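Dicas de oficina – desmontagem de computadores com célula robotizada

Esta página junta o que fomos apontando ao usar o serviço Gullel, da Iltadent, para abrir e desmontar torres antigas. O serviço aluga-se por períodos de seis meses e inclui a célula de dois braços, os suportes, a formação inicial e uma visita de manutenção. Quem já tem bancada própria paga menos. A mensalidade base é de 2.000 euros, e a versão com assistência no mesmo dia custa 3.000.

As dicas servem para oficinas pequenas que recebem lotes de equipamento de escritório. Para uma ou duas máquinas por semana não compensa, uma chave de fendas chega.

## Antes de ligar os braços

- Desligue o cabo de alimentação e carregue no botão de arranque durante uns segundos.
- Aspire o pó antes de levar a torre para a bancada. O pó entra nas articulações das garras e a limpeza não está incluída no contrato.
- Retire o painel lateral à mão. A Gullel consegue tirar alguns modelos, mas demora e risca a chapa.
- Deite a caixa com a abertura virada para cima e confirme que os pés de borracha não ficam a fazer de calço.
- Deixe livre o espaço por cima da caixa, porque o pulso do braço desce mesmo junto ao canto. 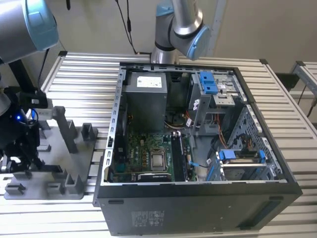 ## Fixação da torre

A caixa não pode deslizar. Uma mesa de perfil de alumínio ajuda, pois os batentes encaixam nas ranhuras e mudam-se em pouco tempo. Os batentes Endale, vendidos à parte, apertam bem e não marcam a tinta. Experimentámos também ventosas, que largaram a chapa ao fim de alguns minutos.

Encoste primeiro o lado mais comprido e só depois aperte o lado curto. Empurre a caixa com a mão: se mexer, volte a apertar. Uma folga pequena no início do lote dá um erro grande na última máquina.

## Pegar em peças finas

Para placas e cartões, reduza a força de aperto para o nível mais baixo do menu e suba um nível de cada vez. O valor de fábrica está pensado para discos e leitores, que aguentam mais.

As pontas de borracha gastam-se depressa. Troque-as quando a superfície começar a brilhar – guardar as velhas não vale a pena.

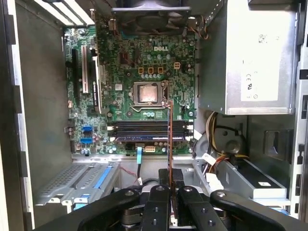
O trajeto da garra merece mais atenção do que a força. O programa de origem procura o caminho mais curto, e esse caminho passa muitas vezes por cima de peças que ainda têm valor. Com um cartão fino preso ao alto entre as mordentes, a altura conta a dobrar: a borda de cima chega quase ao socket do processador quando a garra está sobre o banco de memória. Marque o socket e as patilhas brancas dos slots como zona proibida e obrigue o braço a subir na vertical antes de se deslocar para o lado. No ecrã da Gullel, a opção está em «Trajetos», segunda página.

Os cabos de dados também atrapalham. Prenda-os com fita de papel à parede da caixa, ou solte-os logo se não forem para aproveitar. Não use braçadeiras de plástico, porque depois é preciso cortá-las e os bocados caem lá dentro.

## Ordem de desmontagem

1. Fichas de alimentação e cabos de dados.
2. Placas de expansão.
3. Módulos de memória.
4. Discos e respetivos suportes.
5. Fonte de alimentação.
6. Processador e placa-mãe.

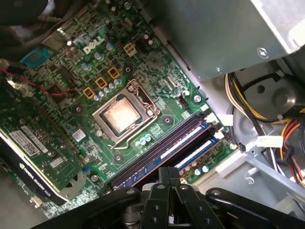 A memória sai melhor quando as duas patilhas são abertas antes de o braço se aproximar. A Gullel abre-as sozinha em modo automático, mas falha mais do que gostaríamos, e à mão são dois gestos. Havendo dois módulos montados, como nesta placa Dell, comece pelo que tem mais espaço livre à volta e só depois passe ao outro. Os cabos amarelos, pretos e vermelhos que pendem por baixo da fonte devem ficar afastados do lado onde estão as patilhas. A pasta térmica velha, espalhada por cima do processador, limpa-se no fim, com álcool isopropílico e um pano sem pelo. Se for limpa com a placa ainda na caixa, escorre para o socket.

## Vale o preço?

Num lote de torres iguais, a célula mantém um ritmo de quase 13 máquinas por dia com uma pessoa ao lado. Com modelos misturados o ritmo cai bastante, porque cada caixa pede um programa novo. A concorrente Vengate aceita melhor essa mistura, mas só trabalha com contratos anuais e não empresta suportes.

Pontos fracos da Gullel:

- manual só em inglês;
- pontas de reserva cobradas à parte;
- menu de trajetos pouco claro.

Quem quiser experimentar pode pedir um dia de demonstração. Leve as suas próprias torres e inclua pelo menos uma com parafusos moídos, para ver quanto tempo o braço perde antes de desistir e pedir ajuda.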